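Mellor Community Hall: Monthly Safety Checklist, with Comments
Covers hall, kitchen, store room and rear exit
Checked by: Gopinath Subramaniam

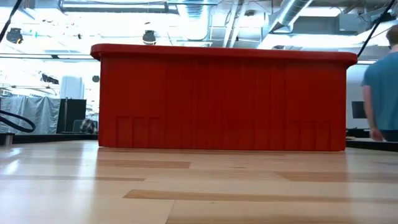
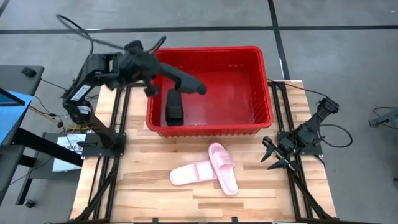
Red plastic container on the table, both views.

MELLOR, September. Ratings are OK, Fix, or Watch.

1. Front doors and closers: OK
Left door latches without a push. Sweep replaced.

2. Rear exit: Fix
Panic bar sticks at the hinge end. Door opens, but it takes two hands. Work order 478 is in with Prilla.

3. Exit signs and emergency lights: Watch
All came on with the test button. The one over the kitchen hall was dim by the end of the test. Try again next month before ordering a battery.

4. Fire extinguishers: OK
Kitchen and lobby gauges in the green, pins and seals in place. Lobby tag is hard to read.

5. Kitchen range and hood: Fix
Grease on the filters. The Sunday group was asked to run them through the dishwasher and it has not been done. Do not use the back burners until it is.

6. Hot water: OK
Hand sink reads 108 on the dial. No change to the setting.

7. Electrical panel: OK
Clear space in front kept. Breaker 2 is still labeled "stage," which is wrong. It feeds the store room outlets.

8. Floors and walkways: Watch
Lobby mat curls at one corner. Taped down for now. Isum quoted for a new one, waiting on the size.

9. Stacking chairs: Fix
Two cracked seats pulled and tagged. Stacks by the piano are too high again.

10. First aid kit: OK
Burn gel and gloves restocked. Eyewash in date.

11. Parking lot: Watch
Light on pole 68 flickers. Tolari has the bucket truck and has been called.

Carried over from last time: stair rail bracket, key 1079 not returned.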